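I keep soda out of its box. I have done it for years, at home and at the reading room in Brandstead where I look after the refreshments, and I get more argument about it than about anything else I do there. People think the box is the storage. I think the box is how the cans get home from the store, and once they're home it should go out with the cardboard.

My case is simple. A closed carton hides what's in it. It hides how many are left, and if somebody has combined two cartons, it hides what flavor they are. You find out a carton is empty when you pick it up. We had a cupboard at the reading room with four cartons in it, and one Sunday three of them were empty and the fourth had a single can rolling around in the back. Everyone who had looked in that cupboard for a week had seen four cartons and assumed we were well stocked.

Brenda Mellor, who had the refreshments before me, kept everything in cartons and kept them square. Her cupboard looked better than mine does. I'll grant that freely. She also had a rule that you finished one carton before opening the next, and the rule worked as long as Brenda was in the building. When she wasn't, people wanted orange and the open carton was something else, so they tore a corner off a new one. By the end of a month every carton had a corner off.

So my first point is that cans should stand up, out in the open, with their lids showing. You can tell from across a room whether there are enough.

My second point is about height, and it's where I part company with most people who agree with me on the first.

A can is a short thing. The ordinary twelve-ounce can comes up to less than five inches. Most cupboard shelves are a foot apart or more, because they were built for cereal and mixing bowls. If you stand cans on a shelf like that, you use the bottom of the space and waste the rest. The usual answer is to stack them. I am against stacking. Cans will stack, and the rims are shaped so they more or less nest, but a stack has to be handled from the top and nobody handles it that way. They want the one at the bottom. Or they take the top one and bump the next stack with a sleeve. I've picked up enough dented cans off linoleum to have made up my mind.

The better answer is a low shelf, a short one on legs, that stands on the surface you already have. Cans go underneath and cans go on top. Each one is standing on something flat and each one can be taken without touching another. It costs you the thickness of a board.
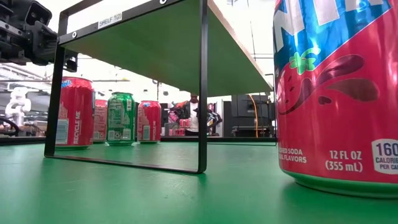 *Cans standing behind Shelf 1(2).*

I like a metal frame for the legs, and I like it thin. Thick wooden legs take up the room you were trying to gain. A plain board on top is enough. Paint it if you want to. I would put my money into the frame and none of it into the board, because the board can be replaced any afternoon with a saw and whatever is in the garage.

I have bought the wrong kind too. The Prunda was a wire riser that folded flat, and the store sold it for plates. Plates may be fine on it. A can has a small foot, and the rim finds the gap between two wires and leans. You put down a dozen and they all lean in different directions. I took it home and it holds pot lids now. After that I measured first and bought solid tops.

People object to low shelves on the grounds that you can't see to the back. That's true if you push cans all the way in and fill the front. I leave the front row short. If there's a gap at the front, you can see between and past, and you can get a hand in. Elsie Pickering has told me more than once that I'm throwing away space by doing this, and she's right about the space. I would still sooner have 16 cans I can reach than a few more that I have to dig for. Space you can't get a hand into is only good for things you don't plan to use.

Then there's the label. I think a shelf should have its name on it, on the front rail, in plain black letters, small. A number is fine. I don't see the use in writing ORANGE on a shelf. The week you write it is the week the store is out of orange, and then you have either an empty shelf or a shelf that's lying to people. A number stays true. You can write on a sheet inside the cupboard door what belongs on which number this month, and change the sheet. At the reading room the sheet is in pencil.

The cans do most of the labeling themselves anyway. I hadn't paid much attention to the outside of a soda can until I started lining them up. There is a great deal of print on one. The brand name takes up the side they want you to look at, and turned around you get the nutrition panel, the barcode, the recycling message, and the volume in two kinds of units. Some put the calories in a badge on the side, and I'm in favor of that. If a can is going to be 160 calories, I would like to know it before I open it, and I don't want to hunt for my glasses to find out.

Should they all face front? Brenda faced hers, on the rare occasions they were out of the carton. Stores do it, and I understand why a store does. In a cupboard I think it's wasted work. Color tells you what you need. A red can is a red can from behind, and a green one is green, and if you buy two kinds that are both red, then you have a problem that turning them won't solve, because the next person will put them back turned some other way. Buy a red and a green. I mean that as serious advice. I have passed over a flavor I liked because its can was too close in color to the one we already had, and I have never regretted it. The people who come in for the afternoon talks get the color they were after on the first try.

Mixing is a separate matter. There's a school of thought that every flavor needs its own row. I held to it for a long while and I've let it go. If I put out red on one side and green on the other, the favorite side empties and the other side stands there full, and people take it as a sign that the full side is no good. Set out mixed, they go down more evenly. I can't explain it fully. I think people take the nearest can that will do, when there are a few kinds near. So in the cupboard I keep them by color, and on the table I scatter them.

The table itself matters more than it gets credit for. Cans on bare wood or on laminate make a racket, and they slide. A felt cover stops both. I came to felt by way of card tables, which have had it right for longer than I've been alive. A can set down on felt stays where you set it and makes hardly any sound, and if somebody is speaking at the front of the room, you can refill the table without being glared at. It does hold a spill. You blot it and you hang it up, and the next day you brush it. I've heard that presented as a reason against felt and I don't find it much of one.
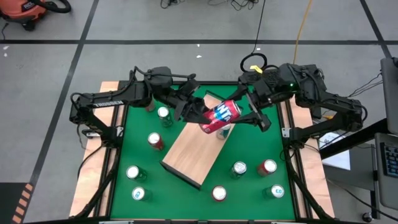
I also think cans should be given more room on a table than they're usually given. The instinct is to bunch them in one corner so they look like plenty. Then the first three people stand in that corner and the rest wait behind them. Spread out, with a hand's width around each, they can be reached from any side, and you don't knock a neighbor over getting yours. Two dozen cans bunched up take less table than ten spread out, and I'll put out the ten every time and go back to the cupboard for more.

Elsie's objection to this one is that it means somebody has to keep going back. It does. I'm usually the somebody, and it gets me out of my chair.

I should say something on behalf of the other side, since I've been hard on cartons. They are good for carrying. They are good in a car. If you have a basement and you buy for a whole season, by all means leave them sealed down there and bring up one at a time. I kept count one year at the reading room, and in our busiest month we went through 128 cans. I wasn't going to stand all of those up on shelves, and I didn't. The cartons stayed sealed in the back hall, and the shelves held what we would use before the next Sunday. My quarrel is with the half-open carton in the everyday cupboard, because that's the one that fools you.

The same goes for the refrigerator, where the trouble is worse, because people buy those long dispensers that roll the next can forward. I've used two. Both jammed on the fourth can, and both had to be taken out and tipped. A can on its side wants to roll, and I don't see why you would bring one into your house and ask it to. Stand it up on the door shelf or at the front of the middle one.

If you want to try any of this, start with one short shelf in the cupboard you already have. Measure a can, add an inch for your fingers, and buy or build to that height. Take the cans out of the carton the day you bring them home, while you still have your shoes on, and put the cardboard straight out with the recycling. Leave the front row short.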